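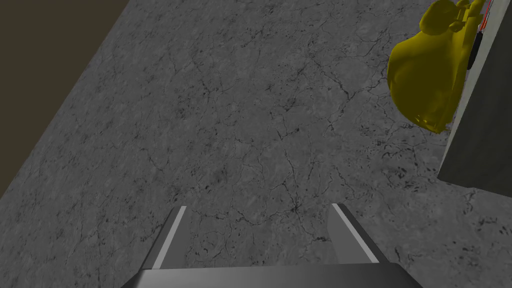 Well, the tomatoes are finally done, and so am I! Thank you to everyone who wrote in after last month's piece about green tomato chutney. I got more mail about that than about anything else I've put in the Firemley newsletter, and most of it was people telling me I use too much clove. Noted. I'm keeping the clove.

So, October, and I want to talk about garlic. If you have a plot at Forkham Lane or even a couple of deep pots by the back steps, now is the time to get it in the ground. I put mine in last week between rain showers, on my knees with a bucket of cloves and a dull pencil for poking holes. I did 127 this year. I know that sounds like a lot for a household of two, but my sister takes a third of them and I'm generous with the neighbors (and I cook with it pretty much every night, so there's that).

I plant hardneck, mostly, from heads I saved out of July's harvest. Pick your biggest heads for this. I know it hurts! You want to eat the big ones and plant the runts, and I did that for years and wondered why my garlic kept getting smaller. Break the heads apart the same day you plant, leave the papery skin on, and set each clove pointy end up, two inches down and a hand's width from the next one. Then straw on top, thick, and you walk away until spring.

Savita Nautiyal, two plots over from me, goes three inches down and swears by it. She also got a better crop than I did this summer, so do with that what you like. 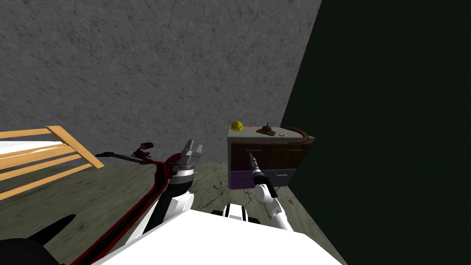 Page last changed: October, 4:40 p.m.

Now, seed garlic. We went in on a shared order from Kaushik again and the boxes came in fine, except for one bag of softneck that had gone a bit moldy at the bottom. Aarti Upadhyay picked through it and saved what she could. If you ordered softneck and your bag looks light, talk to her and she'll sort you out from the spares. There are 31 heads left over in all, first come, first served, and please bring your own bag this time because we ran out of paper ones in about five minutes.

A few people asked me about planting garlic from the grocery store. I've done it. Sometimes it grows and sometimes it sits there and sulks, and you can bring in rot that stays in the bed a long time after. For what a few heads of seed garlic cost I'd skip it, but if you've got an old pot and a sprouting clove, go ahead and have fun. You'll get nice greens to snip over eggs, anyway.

Speaking of eating! The soup lunch went really well. Over 400 bowls, can you believe it, and Hemant Sengar's roasted garlic and potato was gone before I got to the front of the line. I've been after him for the recipe ever since. What he gave me was "a lot of garlic, then potatoes," so I tried it at home with four whole heads roasted in their skins until they were soft and brown, squeezed into two pounds of potatoes cooked in chicken stock, with a splash of cream at the end. It was good. It wasn't his. I think he puts mustard in and won't admit it.

Areeba Gilani has offered to show anyone who's interested how to braid softneck next summer, and I'd say put your name down with her now, as her kitchen only fits so many. She did a braid for me in August that's still hanging by my stove, and I feel bad every time I cut one off it.

Odds and ends. The water at Forkham Lane goes off at the end of the month, so drain your hoses and bring in anything you don't want cracked. Plot 17 is open again if you know someone who wants it (full sun, terrible bindweed, I won't lie to you). The wheelbarrow with the good tire has wandered off somewhere and I'd love to see it back. And Ecaterina Manole has a truckload of leaves coming from the Drandargate side, free to anybody with a fork and a strong back. I'll be there with my tarp, any time after 9 in the morning, and I could use a hand with the heavy end.

Next month I'm going to try to write something sensible about leeks. Mine have rust, so send me your tips, and send me your leeks too if you have extra.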